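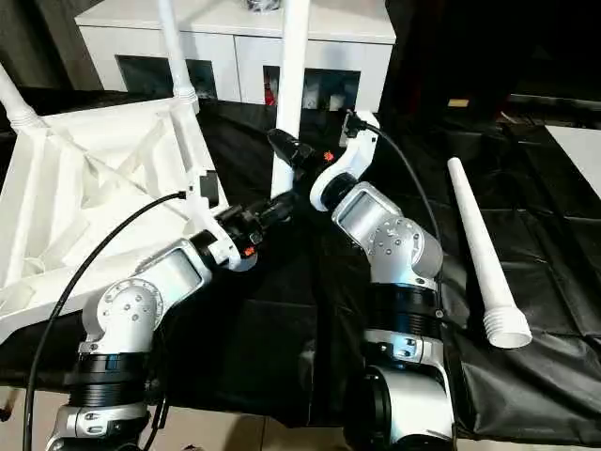

Stool leg test

The stool leg test is a bench trial for comparing grippers on a two-arm robot. The robot has to screw tapered plastic legs into the seat of a small stool, or take them back out. I've been keeping this entry going for a while now, and I run the test myself most weeks, so expect some opinions mixed in with the facts.

Background

The idea came from Veronika Bozsik, who wanted a task that was cheap, easy to reset and annoying enough to show up a bad gripper. A plastic stool does all of that! The legs have a coarse thread at the wide end, they taper toward the tip, and the surface is smooth, so a finger that holds nicely on a block can slide right down a leg. Luzius Widmer wrote the first scoring sheet, and we still use it with a few lines crossed out.

Setup

Both arms work from the same side of the stool. Dark, loose covering goes under the work - partly to save the plastic from scratches, partly so the head camera gets white parts on a black background. It helps a lot with finding the edges of a leg. It also wrinkles, and the shiny kind throws highlights that our older vision settings took for edges. Pak-hei Chuang fixed most of that by lowering the exposure, which made the unlit corners of the room useless, but we weren't looking there anyway.

Cables matter more than people expect. A wrist cable that is too short will tug on the last half turn, and one that is too long finds something to snag on. I leave a loose loop near the wrist and check it at both ends of the reach before I start.

Grippers compared

We have spent the most time on two sets of fingers. The Plellix fingers are narrow and stiff. They get in close to the seat, where there isn't much room, and they're lovely for starting a thread. The Lekitier fingers are wider with a soft pad, and they hold the taper better once the leg is turning (I like them more, and I've been told this is not neutral).

Each set gets 13 attempts per leg. Mariann Borbély tried mixing them, Plellix on one arm and Lekitier on the other, and that's been my favorite arrangement so far. The soft pads steady the leg while the stiff fingers turn it in short bites, letting go and grabbing again.

Approach angle

The way the fingers come in makes a big difference. Near the tip you have loads of space, but the leg wobbles like mad. Down by the collar it's steady, and there the two wrists start to get in each other's way. Most of our stops come from the arms getting too close together, and very few from dropping a leg. I'd love to see somebody try this with slimmer wrists.

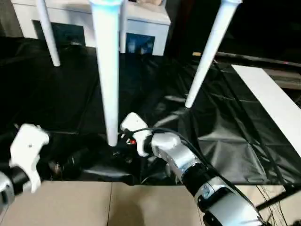 Controllers

The Oláh controller updates at 500 cycles a second and the Cesitz at up to 900. You'd think the faster one would walk it. In our runs the two were hard to tell apart until a thread crossed, and then the Cesitz backed off sooner and more gently. The Oláh is much easier to set up, though, and Enikő Szilágyi can have it going again before my coffee is cool enough to drink.

Scoring

A leg counts as done when the collar is seated and a person can't wiggle it by hand. Crossed threads score zero even if the leg stays up. We argue about half points for a leg that is straight but loose, and at the moment the sheet allows them.

Known problems

Threads wear. A stool that has been through a lot of runs gets easier, so old and new scores shouldn't sit in the same table. I swap the stool when the legs start going in by themselves with a light twist, and I write the swap on the sheet.

See also: peg insertion, two-arm handover, finger pad materials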